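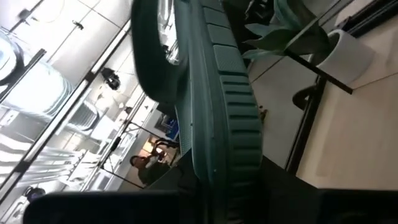
Dark green ribs and grooves, close up

Players wanted for the Kurian Cup trials, Wallgate

July 2, 2019
By Thirumalai Kaimal

Wallgate Football Club is looking for players aged 18 and over to take part in open trials for the Kurian Cup, the district's autumn seven-a-side competition. The matches are played in October at the Durbridge ground. We will enter two squads this time, one for men and one for women, and neither is full.

You do not need to have played for a club before. We would like to hear from people who have had a few years away from the game, and from anyone who has just moved to the area. Goalkeepers are short in both squads, so please say on your form if you are willing to play there, even for half a match.

What the trials involve

Each player attends one trial session at Nukalwood playing fields. A session lasts 240 minutes including breaks. It starts with a warm-up and some passing work, then short games in mixed teams with the sides changed after every game. Senthil Kaimal will run the sessions with two coaches from the club. There are no timed sprints and no fitness test, but you will be on your feet for much of the session and should be used to that.

We will tell everyone by email whether they have a place. Players who miss out can go on the reserve list, which we used four times last year, twice for goalkeepers.
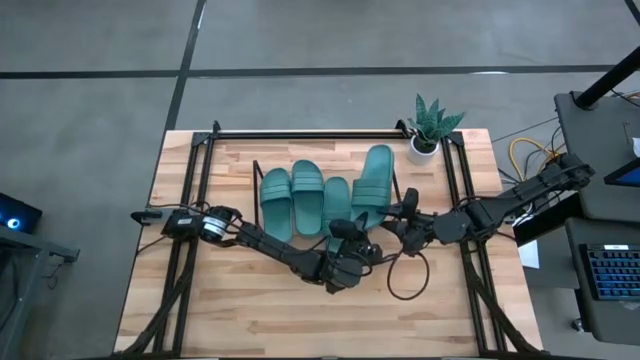

Boots with moulded studs are best for the Nukalwood pitches, and metal studs are not allowed on the Durbridge surface at all. Shin pads must be worn in every game, trials included. The path from the changing rooms to the pitches is tarmac and boots have to come off before you go back inside, so bring something easy to change into. Slide sandals with a wide single strap, like the teal-green ones side by side on the wooden table, will do, and so will old trainers. Write your name on whatever you bring. Bibs and balls are provided, and there is a tap at the side of the changing block for water bottles.

If you are picked

Squad members train once a week in the evening from the end of August. We ask you to make at least three sessions out of four. The cup itself is a group stage followed by knockout rounds, and the early group games can fall close together - check your work shifts before you apply. Shirts and shorts are lent by the club and must be handed back after your last match. Socks are yours to buy.

There is no charge for the trial. Players who are picked pay the club's autumn fee, which covers pitch hire, referees and insurance. It can be paid in two parts. Travel to away games is by shared cars and we cannot refund petrol.

The ground at Durbridge holds about 3000, though you should not expect that many at a group match.

How to apply

Ask the club office for a form, or pick one up from the clubhouse in Wallgate. We need your name, date of birth, the positions you play, any injury the coaches should know of, and the name of someone we can ring on the day. Forms can be handed in at the clubhouse or posted. We have room for 100 players over all the sessions and places are given in the order forms arrive.

Questions about the sessions should go to Senthil Kaimal, and questions about fees or kit to the office.

Contact the club office | © 2019 Wallgate Football Club | Back to top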